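Thread on cotton shrinkage, for people who sew their own dish towels, napkins and tablecloths and then wonder why the squares stopped being square.

1/ Cotton fiber itself barely gets shorter in the wash. What changes is the yarn and the weave. A loom holds the lengthwise yarns under tension, finishing pulls the cloth again, and both leave strain locked into the fabric. Water lets it out.

2/ This is called relaxation shrinkage. Most of it happens in the first wash. What you see in later washes is smaller and comes mainly from tumbling.

3/ The lengthwise direction (warp) normally shrinks more than the crosswise direction (weft). Warp yarns were the ones under load. If you cut a perfect square from unwashed cloth, expect a rectangle afterward, shorter along the warp.

4/ There is a second effect. Wet cotton yarn swells. A fatter yarn makes the yarns crossing it take a longer path over and under. Longer path, same yarn length, shorter cloth. When it dries, the yarns slim down but the cloth doesn't spring back by itself.

5/ How to measure it. Don't measure to the cut edge, which ravels. Put two marks 400 mm apart in the warp direction with a laundry pen, well inside the edges. Do the same in the weft direction. Wash, dry, lay flat, smooth by hand without pulling, measure again.

6/ Shrinkage in percent = (before minus after) divided by before, times 100. So 400 mm going to 376 mm is 6 percent. That was my warp figure on a plain-weave cotton sold as Enia. Weft moved much less.

7/ Same test on Morelli, which is denser and has a smoother hand. It was labeled as preshrunk, and the marks barely moved. Preshrunk is a process, where the cloth is mechanically compacted before it leaves the finisher. It lowers what is left to come out. It doesn't promise zero.

8/ The common error when cutting for a finished size: adding 6 percent to the target. Wrong base. The loss is taken from the larger, unwashed length. Divide the target by 0.94 instead. On a napkin the difference is tiny. On a long tablecloth it is enough to show at the hem.

9/ Fabric width matters too. My Enia was sold at 110 cm. That is the unwashed width, selvage to selvage. If your pattern uses all of it, you have no room for weft shrinkage or for trimming the selvages. Plan for less.

10/ Checks are convenient because the pattern is a ruler. In a yarn-dyed check the color is in the yarn, so a line of color follows one group of yarns. If the line bends, the yarns bend. In a printed check the line only tells you where the printer put the ink.

11/ To tell them apart, pull one thread from the edge. A yarn-dyed thread is the same color all the way through its run. A printed one changes color along its length every time it crosses a square. Looking at the back also works on most cloth.

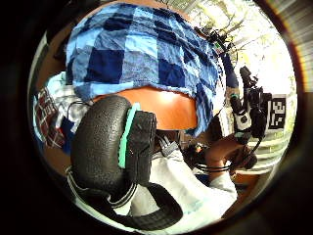
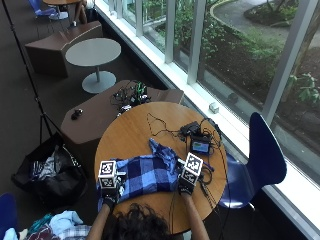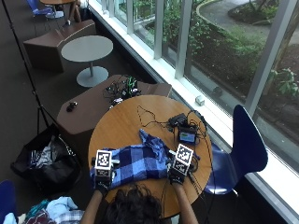 Blue check. The frayed edge is in the first one.

12/ Skew is the next thing to look for. If the crosswise lines meet the lengthwise lines at something other than a right angle, the cloth was finished off grain. Fold it corner to corner and see whether the edges line up. Washing can make skew appear in a cloth that looked fine on the bolt.

13/ Bow is different. The crosswise lines curve, with the middle running ahead of or behind the edges. Skew can often be pulled out by hand while the cloth is damp. Bow is harder. I would rather buy another length than fight it across a full width.

14/ Preshrinking at home: wash the uncut length the way the finished item will be washed. Same temperature, same drying. A cool rinse before sewing tells you very little about a towel that will later go through hot washes and the dryer.

15/ Finish the cut ends first, or you will spend time cutting tangled threads off the drum. A zigzag or an overlock is enough. It gets trimmed away later, so any leftover thread color will do.

16/ I ran my lengths in a Punik front loader on the regular cotton program. Load size changes the result. A single length in an empty drum gets thrown around more than one packed in with sheets. Keep the load the same if you want to compare fabrics.

17/ Water: Wustisden has hard water. It leaves cotton stiffer when line dried, and a stiff cloth resists being smoothed flat, so it measures a bit short. I press lightly with steam, let it rest overnight, then measure. Lift the iron and set it down. Sliding it stretches the cloth.

18/ Sewing thread. Polyester thread shrinks very little, so in a cloth that was never prewashed the seam stays long while the fabric gets short. Result: wavy hems. Cotton thread can do the opposite and pucker. Prewashing the cloth takes care of most of the first problem.

19/ For bands and ties, keep all pieces on the same grain as the part they are sewn to. A warp-direction band on a weft-direction edge will pull in. It's the usual reason for an edge that cups after the first wash even though everything was cut to size.

20/ If you skipped prewashing and the item is already sewn, dry it flat and pull it to shape damp. You can recover part of the loss that way. It goes again in the next wash, so plan on repeating it.

21/ I write the warp and weft percentages on a scrap of each fabric and staple it to the receipt. Two bolts of the same name from different years have given me different numbers, so I test every new length, Enia included.

22/ Still on my list: linen blends and waffle weave. Waffle shrinks a lot in both directions and the marks are hard to read on the raised cells. If you have a marking method that survives it, reply with the pen or thread you used.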